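Trasdale Controls Forum > Software > Perception and Planning

Thread: Circle fit loses the ball once the fingers are in view

posted by okrumina

Setup: wrist camera, parallel gripper, practice golf balls (the hollow plastic kind with holes) on green felt. Detection is a Hough circle on the grayscale image, then a least squares refinement on edge points, then back-projection using the known ball diameter. Visual servo at 40 Hz down to the pregrasp pose, then an open-loop final move and close.

At standoff the fit is stable. In the last stretch of the approach the center estimate walks sideways, always to the same side, and the radius shrinks. Of 142 logged approaches on the current build, 5 ended with a finger landing on the ball. The rest closed, but many of them closed off center.

I have ruled out hand-eye calibration. I redid it in September and the residuals have not moved. Controller is an Itix arm on the stock streaming interface. Any ideas before I start replacing parts of the pipeline?

Ojārs Krūmiņa

posted by kshibata

Two questions. Which edge points go into the refinement, and is the lower part of the ball still in the image at the end of the approach?

If you lose the bottom of the circle you are fitting an arc. Plain algebraic least squares on a partial arc is biased toward small radius. That accounts for the shrink without any calibration error.

posted by okrumina

All Canny edges inside an annulus around the Hough result. And no, the bottom goes out of view. Camera placement is fixed by the bracket.

posted by felt_and_flange

Stop fitting circles. Train a small segmentation net on the ball and take the mask centroid. You can label 566 images in two afternoons and never think about Canny thresholds again.

posted by kshibata

Mask centroid is worse for this. Cut off the lower half of a disc and the centroid moves up by a large fraction of the radius. He would still have to fit a circle to the mask contour, and then he is back to the arc problem with a nicer contour. The net helps with the input. It does not help with the estimator.

posted by felt_and_flange

Then regress the center directly, with the label placed wherever the true center is, in view or out of it. The network learns the truncation.

posted by kshibata

It learns the truncation for that bracket, that ball and that felt. I would want a geometric check behind it anyway, and if the geometric check is good enough I would skip the network.

Ojārs, try this in order:

1. Build a static finger mask. Drive the gripper through its opening range over plain felt, record the silhouette at each width, index by commanded width, dilate by a few pixels. Drop every edge point under the mask.

2. Replace the algebraic fit with a geometric one (Gauss-Newton on radial distance). Seed it with the last accepted estimate.

3. Fix the radius. You know the diameter, and you know the camera height from kinematics. Solve for center only. Two unknowns on a half arc is well conditioned, three is not.

4. Gate on gradient direction. At a true rim point the gradient lines up with the radius. The perforations give you strong edges pointing every way, and most of them fail that test.

posted by marsden_tooling

Agree with 3. I would put it first. We have a similar cell at Marsden and fixing the radius made the rest nearly unnecessary. One caution: it moves your error into the height estimate. If the felt is not flat the predicted radius is off by a little and the center gets pulled along the axis of the visible arc.

Also check the shadow. With the fingers down low they put a dark band on the cloth next to the ball. On our cell the edge of that band scored higher than the far side of the ball, and it was smooth enough to pass a loose gradient gate.

posted by okrumina

Shadow is a good point. Felt has creases too, but they are low contrast and straight, and I don't see them surviving Canny at my thresholds.

Could I use color for the rim? White on green should separate well.

posted by marsden_tooling

Saturation channel, yes. Shadowed felt is still green, so the shadow edge mostly drops out. Watch the shaded side of the ball, where the plastic picks up some green from the cloth. Set the threshold from the dark side and not from the highlight.

posted by felt_and_flange

So we are now at a finger mask, a color threshold, a gradient gate, a kinematic radius and a nonlinear solver. I maintain the net is less code.

posted by kshibata

Less code in your repository. Each of those pieces can be tested alone with a logged image, and when one fails you can see which.

posted by okrumina

Update, 28 November 2019. Done so far: finger mask, saturation channel, fixed radius, geometric fit. Gradient gate is in but loose. The sideways walk is gone in replay. It came from the right finger. Its top edge is a long shallow curve, and a good stretch of it fell inside my annulus and was being counted as rim. The left finger contributed far less, being mostly straight.

Replay uses the old logs, so it says nothing yet about closed-loop behavior. I also found the servo was consuming each estimate with no timestamp, so I was pairing images with the wrong arm pose during deceleration. Fixed in the same branch. I can't say how much of the original error belongs to that.

Still open: what to do when the inlier count falls below threshold late in the approach. At present I hold the last good center and finish open loop. The alternative is to abort and back off.

posted by kshibata

Hold, if the last good estimate is recent and its covariance is small. Otherwise back off. Log both cases separately. And please rerun with the timestamp fix alone and the old fit, or you will never know which change did the work.

posted by felt_and_flange

Seconding the ablation. If you do end up with labeled images from it, post them. I will train the net on my own time and we can compare on the same logs.

posted by okrumina

Fine with me. I'll put the logs on the Granau share with the arm poses included. Ablation runs tonight, old fit first. The close-range images are the ones to look at, and I'm keeping those at full resolution with the commanded finger width in the header so the mask lookup can be reproduced. 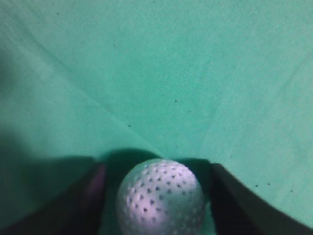
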